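Section 3: Site visit to Wurkero, Jutville

Our group of 4 attended the May open day at Wurkero on a Wednesday afternoon. The purpose was to see how a two-arm robot is set up in simulation, and to compare this with the single-arm cell we modeled in Section 2. Gunvor Haugland ran the demonstration and Hamidreza Alipour took notes on the controller.

The demonstration used the kitchen model, in which both grippers work over a stone countertop holding small items such as a cucumber, a bottle and a spatula. The viewpoint is set behind the arms, at the robot's own body.
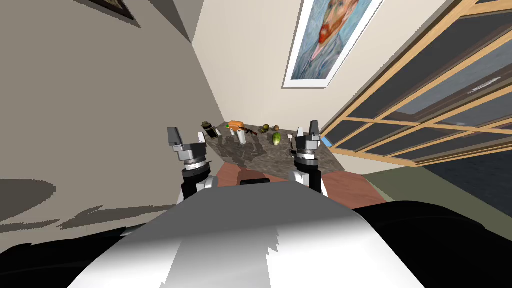
Fondmont Student Engineering Reports, Vol. 4, p. 30

Item shape was the main topic of the talk. A long item such as the cucumber can be gripped across its width, but the approach angle has to be set to match how it lies on the counter. Round vegetables accept more angles and can roll if the first contact is off center. Haugland told us that each grasp setting is run about 2000 times with small changes in item position before it is accepted.

Omolara Akande asked how collisions between the two arms are handled. Each arm has its own work zone, and the shared zone in the middle is locked to one arm at a time - the same method we used for the conveyor in Section 2, with a shorter release delay.

We were not given the friction values. Ehsan Amini has requested them by email, and they will be added to Table 2 if received.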